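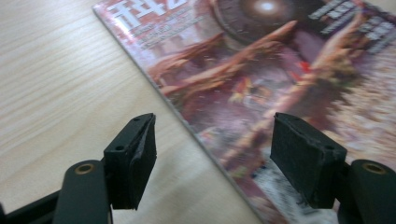 4. Edge Perception for Thin, Flat Objects

Figure 3. Wrist view from the hand-held gripper over a magazine on a light wooden tabletop. The fingers are open, and the long edge of the cover passes diagonally between them.

The policy described in Section 3 assumes that an object can be separated from its support by depth. Magazines, envelopes and single sheets do not meet this assumption. The height difference between a magazine and a table is smaller than the depth noise of our reconstruction, so the planner receives one continuous plane and proposes no grasp. The Gonard module was written to cover this case. It takes the wrist image alone, finds the straight boundary of the object, and passes a line and a confidence value to the planner.

4.1 Boundary detection

Figure 3 shows the type of view on which the module operates. The boundary that matters is a long, clean line between pale wood and printed paper, with a narrow light strip where the page edge shows. Two other sources of structure compete with it. The first is the grain of the table, whose fine parallel lines also run on a diagonal from upper left to lower right and produce many weak, nearly parallel line responses. The second is the cover art. The curving reddish-orange shapes across the middle of the cover contrast strongly with the maroon background and, at the scale of a local filter, give stronger responses than the page edge itself.

A gradient detector with a fixed threshold therefore fails in both directions: a low threshold returns the grain, and a high threshold returns the illustration. We instead score each candidate line by the difference in color statistics between two bands, one on each side, measured over its full visible length. Grain lines have the same material on both sides and score low. Curved artwork does not support a long straight line and is removed before scoring. The large title and the rows of small text form short segments, which are merged and then rejected by the same length test.

Glossy covers require one further step. Sheen and overexposure can wash out part of the print, and a pale region of artwork may then resemble the table. Pixels near saturation are given zero weight in both bands. If fewer than 276 weighted pixels remain in either band, the candidate is held over to the next image and no decision is made.

4.2 Masking the fingers

The fingers occupy the lower part of every wrist image, and their outlines are sharper than anything on the table. A static mask drawn from the CAD model was used in early tests and proved too tight. The soft grip layer on the fingertip pads frays with use, and lifted fibers beyond the modeled edge were detected as boundaries. The current mask is computed from the measured opening of the gripper and then widened by a margin set for each pair of pads – a step that must be repeated whenever the grip layer is replaced.

One pad often covers part of the object while the other is over the bare table, as in Figure 3. The module treats the visible parts of a boundary above and below a pad as a single line if their directions agree. The position of the hidden part is interpolated and marked as such, and the planner may not place a contact point on it.

4.3 Training and tuning

The band scores were fitted on 3000 wrist images labeled by hand with one boundary each. A separate set of 728 images, recorded on tables that do not appear in the training set, was used to choose the thresholds. Labeling followed the Butwood guidelines, with one change proposed by Min-kyu Ban: where both the cover and the page block could be seen, the outer edge of the page block was marked.

4.4 Interface to the planner

The planner accepts a line only after it has been confirmed in three consecutive images. It then aligns the closing direction of the gripper with the normal of the line and requests a slide toward the table edge. No direct pinch is attempted from above. The time limit for a request is 200 ms, after which the arm holds its position. Handling of stacked magazines, where several parallel edges are present, remains open and is discussed in Section 6.

Print this section | E-mail this section
Last updated: September
Contact: Ga-eun Hyun, Edstead Laboratory | © Edstead Laboratory | Back to top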